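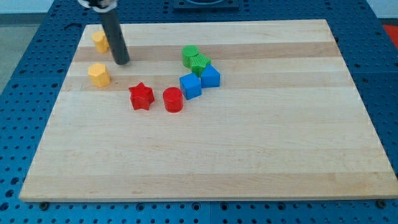
Home | Archive | By thread | By author | Search | Join or leave

Teaching-by-Demonstration list
Filed under: remote control, block pushing, beginners' questions

Subject: Re: How slow should the operator move when pushing blocks?

Hello all,

thank you for the many answers to my first message. I reply to the one that came from the Niltiler group, as it has the most points in it, and I try to answer each of them in order. I excuse myself for the length.

> We had the same trouble last year with a pushing task. Before you
> change the training, please tell us four things. How many
> demonstrations do you have, and from how many operators? Does the
> operator look at the real table or at the screen? Do you keep the
> demonstrations in which a block goes over the side of the board? And
> what does the operator do with the rod when he is thinking? In our
> case the last one was the whole problem.

To the first question. We have 1690 demonstrations of the pushing task at this moment, all made by remote control with the Dririk hand controller. They come from three operators, but not in equal parts. One of the three has made more than half of them, and she is also the fastest. When I train only on her demonstrations, the robot moves nicely but it does not recover when a block turns on its corner. When I train on all three, it recovers better and it becomes slow and a little nervous. I do not know which of the two is the better start.

The setup is simple. The arm has a straight rod with a rounded end and no fingers, so everything must be done by pushing. The blocks are eight, in red, yellow, green and blue, two of each color, and they lie on a maple cutting board which sits on the perforated table. The instruction is given in words, for example "bring the red star next to the blue cube" or "separate the two yellow ones". The operator hears the instruction, makes the movement, and presses the button on the controller when it is finished.

To the second question. In the beginning the operators looked at the screen only, so that they see the same as the robot sees. This was my decision and I still believe it is correct, but it was tiring for them. In March we allowed them to stand beside the table. The demonstrations became shorter immediately. But I found later that they were pushing blocks which are partly hidden behind another block in the camera view, because from the side they could see them well. The robot cannot learn this, it has not the information. I marked 219 demonstrations of this type and took them out. Now we are again at the screen.

To the third question, yes, we keep them, up to now. My thinking was that the robot must know also what is bad. But reading your message I understand that without a label it only learns to do the same. There are 202 demonstrations where at least one block leaves the board. I will try one training without these, and one where I cut them a moment before the block goes over. If somebody has done the second one, I would like to hear how long before the fall you cut.

To the fourth question, this was very interesting for me. I went through the recordings to look only at the rod. Two operators lift it a little above the wood and wait there. The third one leaves it standing against the block he wants to push next, and he thinks with the rod touching. In the recording this looks like a push with zero movement, and there are many seconds of it. I believe it explains why our robot sometimes goes to a block, touches it and then stays. I have now asked everybody to lift the rod when they are not sure, and to make the pause in the air. I will also remove the standing parts from the old data, if I find a clean way.

One thing about the round blocks. The cylinders do not roll when they stand, of course, but they slip off to the side when the rod does not meet them in the middle. Our operators correct it with many very small pushes from left and right. The star goes better, as the rod can sit between two points. Do you teach your operators one fixed manner for the cylinders, or do you let each one find his own? At Lenz they told us to fix it on paper before starting. With the Melora arm we had before, we never did so, but that task was only with cubes.

I also would like to know how the others handle the order of the instructions. We let the program choose them by chance, and sometimes it asks for something that is already true on the board. The operator then presses the button without moving. Should such a recording stay in the set?

I can share the sheet with our operator rules. It is one page, and the English should be corrected by somebody first.

With kind greetings from the Dririk pushing project

Previous message | Next message | Reply to list
List questions: write to the list owner | Messages remain the property of their authors | Back to top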